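El taller, por fin con estanterías

Llevaba desde el invierno diciendo que iba a ordenar el taller y en abril me puse. No fue un arrebato. Fui a buscar una bolsa de bridas que sabía que tenía, no la encontré, compré otra y al volver apareció la primera debajo de unos trapos. Con eso me bastó.

Escribo esto sobre todo para acordarme de dónde he puesto cada cosa, y porque un par de lectores me preguntaron por las cajas cuando mencioné el tema en la entrada anterior.

Empecé por vaciar. El primer día solo saqué cosas al suelo, que es la parte que más desanima. Tenía tornillos en botes de mermelada, en bolsas de congelar, en un cajón de cubiertos y en una lata de galletas. Tenía también tres cajas iguales en las que había escrito «varios». Una de ellas contenía otra caja más pequeña en la que ponía «varios» también.

Hice montones por uso y no por tipo de objeto. Lo de electricidad junto, aunque haya destornilladores de por medio. Lo de pegar y sellar junto. Lo de medir, junto. Antes lo tenía al revés, todos los destornilladores en un sitio y todas las cintas en otro, y cada vez que empezaba un arreglo daba cuatro paseos. Si alguien trabaja en una sola cosa supongo que le da igual. Yo cambio de tarea cada tarde y me cansaba.

La estantería es una Nautiyal, blanca, alta, de las que se montan sin tornillos encajando los largueros a golpe de maza de goma. Me costó 110 euros con el porte. Miré también una de Clustell, más barata, pero los estantes no se podían subir y bajar una vez montada y yo sabía que me iba a equivocar con las alturas. Me equivoqué, efectivamente, y moví dos. El montaje me llevó una mañana y un pellizco en el pulgar que todavía se nota.

Un consejo si el suelo no está nivelado: poned los calzos antes de cargar nada. Yo cargué los estantes de abajo, vi que bailaba, y tuve que vaciarlos otra vez. El suelo de aquí es gris, liso a la vista, pero tiene una caída hacia el desagüe que no se aprecia hasta que dejas rodar algo.

Las cajas son de Rimico, unas blancas y otras translúcidas. Las compré en dos veces y por eso no coinciden del todo. En las translúcidas va lo pequeño que conviene ver: conectores, arandelas, fusibles, restos de cable que aún sirven. En las blancas lo que busco menos. A algunas les puse etiqueta de color y a otras no. Mi idea era un color por tarea, pero se me acabaron las etiquetas antes que las cajas y no he vuelto a comprar. De momento me apaño.

Una cosa que cambié a mitad de camino fue la altura. Al principio había puesto las cajas más usadas arriba, a la vista. Quedaba bien, pero para coger algo tenía que bajar la caja entera con las dos manos, y con las dos manos ocupadas no se puede apartar lo que hay en la mesa. Ahora las cajas están abajo. Arriba solo van cosas que se cogen con una mano y se vuelven a dejar.

La pared del fondo la dejé como estaba, en ladrillo. Girish Tripathi, que me ayudó con los bultos grandes, insistía en que la pintara de blanco como el techo, que así tendría más luz. Puede que tenga razón. Pero pintar ladrillo visto es algo que no se deshace con facilidad, y la luz me llega con las lámparas. Además habría supuesto mover la estantería, y ya he contado lo que me costó calzarla.
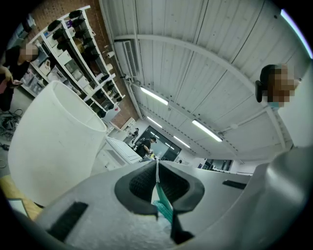

El taller por dentro, con la estantería delante de la pared de ladrillo.

Lo que no está resuelto son los cables. Los tengo en el suelo, enredados, a la izquierda de la mesa. He probado con velcro, con ganchos y con uno de esos carretes de Dikach, que va bien para un alargador largo pero no para seis cables cortos de distinto grosor. Al final los suelto todos en el mismo rincón y los desenredo cuando me hace falta uno. Si alguien tiene un sistema que aguante más de dos semanas, que lo ponga en los comentarios.

El recipiente blanco grande, el cilíndrico, tampoco tiene sitio fijo. Abulta demasiado para la estantería y en el suelo estorba al pasar, así que vive encima de la mesa. La mesa es de madera clara y la quiero despejada, o eso digo. Siempre hay algún papel suelto con medidas que apunto y luego no sé de qué eran.

Sobre el peso: cada estante aguanta bastante más de lo que le he puesto, según el fabricante, aunque yo no me fío mucho y he repartido. Lo metálico va en el de más abajo. Lo ligero, en medio.

El gasto total no lo he cerrado, me falta el recibo de la segunda tanda de cajas. Tiempo sí que puedo decir: cuatro tardes, más la mañana del montaje. Habría tardado menos si no me hubiera parado a leer instrucciones de aparatos que ya no tengo. Tiré una carpeta entera.

Para el mes que viene me queda el armario de las pinturas, que está fuera, y decidir qué hago con las tres cajas de «varios». Una ya la he abierto.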